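Rating points for abandoned matches

hollowback_12
The league's new ratings sheet went up on Monday and I think the treatment of abandoned matches is wrong. Korkwood's game at Flemis was stopped at three-quarter time with Korkwood 10 points up. It has gone in as a full win. Korkwood moved to 1268 and Flemis dropped to 1195.

Under the old by-laws a match stopped before the final quarter was void for ratings, though the clubs still shared the premiership points. I can't find anything in the current by-laws that changes this. Has anyone seen a notice?

torp_from_50
It was in the August circular to club secretaries. Any match that has completed three quarters now stands, for the ladder and for ratings. Before that point it is a draw on the ladder and void for ratings. Yours had completed three quarters, so it stands.

hollowback_12
Our secretary says the circular covered the ladder only. Do you have the wording?

torp_from_50
"The result shall stand for all purposes." Ratings are a purpose.

secondruck
I'd argue the wording isn't the main problem. The ratings formula uses margin, and margin at three-quarter time is not the same quantity as margin at full time. A side kicking into the wind in the third and with it in the fourth is penalised twice. Flemis had the breeze to come.

The fix is simple enough. Scale the rating change by the fraction of the match played. Three quarters played, three quarters of the change. The ladder result can stay as it is.

kuster_park_end
Scaling doesn't deal with the wind, though. You would still be crediting the side that happened to have the better end twice. At our ground the difference between ends is worth several goals on a bad day, and a scaled wrong number is still wrong.

secondruck
Agreed that it doesn't remove the bias. It reduces its weight. The alternative is modelling wind by ground, and we don't have the data for that. The scoresheets don't record which end each side kicked to, and half of them don't have quarter-by-quarter behinds.
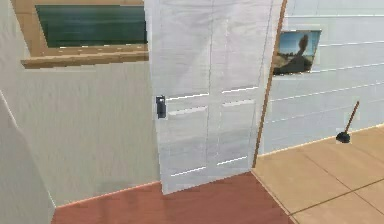
If the league wants to do it properly, the scoresheet needs one extra column for the scoring end. Clutach already fill that in on their own sheets. After a couple of seasons there would be enough to estimate an adjustment for each ground. Until then I would scale and leave it.

torp_from_50
I disagree with both of you. Ratings are used for one thing, which is seeding the pre-season cup. A change of a few points from one match will not move a seed. Adding a second rule for ratings on top of the ladder rule means the two will get mixed up, and we have just seen that happen with a single circular.

hollowback_12
It does move a seed. Clutach are 3 points ahead of Flemis on the new sheet. Void the match, or scale it as secondruck suggests, and Flemis go back above them. That decides who gets the home tie in the first round.

torp_from_50
I hadn't checked that. Fair point on the seeding. I still think the wording is clear and the sheet is correct under it.

kuster_park_end
Was the match stopped at the break or during it? The by-law on stoppages says a quarter is complete when the siren sounds and the umpires have confirmed the score with both goal umpires. If lightning was called before the scores were confirmed, the third quarter was not complete and the whole thing is void for ratings anyway.

hollowback_12
Siren had gone. I don't know about the scores being confirmed — the players were sent straight to the rooms. The goal umpires' cards should show it if they were signed at the time.

secondruck
Then that is the question to put to the league. Ask for the cards and the time on the umpires' report. The formula is a separate matter and needs a by-law change before next season.

hollowback_12
I'll ask our secretary to request both and post what comes back.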